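第3章 くり返しの幾何学――模様はどこまで続くか

包装紙でも、風呂場のタイルでもかまいません。身のまわりにある模様をひとつ選んで、じっと眺めてみてください。同じ形が何度も出てくることには、すぐ気がつくはずです。では、その「同じ」とはどういう意味でしょうか。ずらせば重なるのか、回せば重なるのか、それとも裏返さないと重ならないのか。この章で扱うのは、たったそれだけの問いです。ところがこれが、びっくりするほど深いところまで私たちを連れていってくれます!

私が模様の数学にのめり込んだのは、学生時代の8月、マハマという町の染物工房に居候していたときでした。工房の主のカニニ・ムリさんは版木を3,189枚も持っていて、一枚ずつ台帳に番号をつけていました。布の上で版木を右へ、右へと押していき、端まで来たら一段下げてまた右へ。数学でいう「平行移動」を、ムリさんは手首で覚えていたわけです。48番の版木だけは、一段ごとに上下をひっくり返して押す決まりでした。180度の回転です。仕上がった布はどちらから見ても同じ顔をしていて、私は夕飯も忘れて眺めていました。

3.1 基本の言葉

平面上の図形を、形も大きさも変えずに動かすことを「合同変換」といいます。平行移動、回転、鏡映(裏返し)、そして鏡映と平行移動を組み合わせた「すべり鏡映」があります。雪の上に残る左右の足跡を思い浮かべると、すべり鏡映の感じがつかめるでしょう。

ある模様を動かしたとき、もとの模様とぴったり重なるなら、その動かし方を模様の「対称性」と呼びます。向きの異なる二つの平行移動を対称性にもち、しかもいくらでも小さくずらせるわけではない模様が、本章の主役「壁紙模様」です。

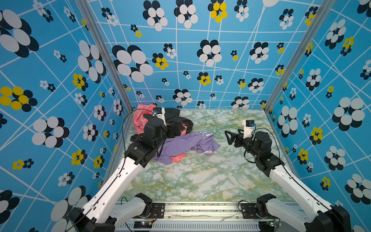

注意したいのは、壁紙模様が無限に広がる平面の上で定義されることです。本物の壁紙には端があり、継ぎ目もあり、貼る人の手元も狂います。格子が少しゆがんだだけで、厳密な意味での対称性は消えてしまいます。それでも私たちの目は、ゆがみの奥に規則を見つけようとする。共同研究者のナムギル・ペさんはこれを「目の四捨五入」と呼んでいて、私はこの言い方が大好きです。

壁紙模様の対称性は、分類するとちょうど17種類になります。証明は3.4節まで待ってください。先に手を動かしたほうが、ずっと楽しめます。

やってみよう 家の中で模様を10個探し、それぞれについて、回転で重なるか、鏡映で重なるかを書きとめておきましょう。色の違いは、まずは無視してかまいません。

読者コメント(3件)

ぶどう棚:すべり鏡映が毎年わからなくなるのですが、足跡の話で今年は大丈夫そうです。

K.M.:色を区別すると種類は増えますか? 後の章にあるなら楽しみに待ちます。

夜の定規:台所のタイル、回転で重なると思ったら一枚だけ逆向きに貼ってありました。

当サイトでは表示の改善のためにCookieを使用しています。設定はいつでも変更できます。[同意する][設定]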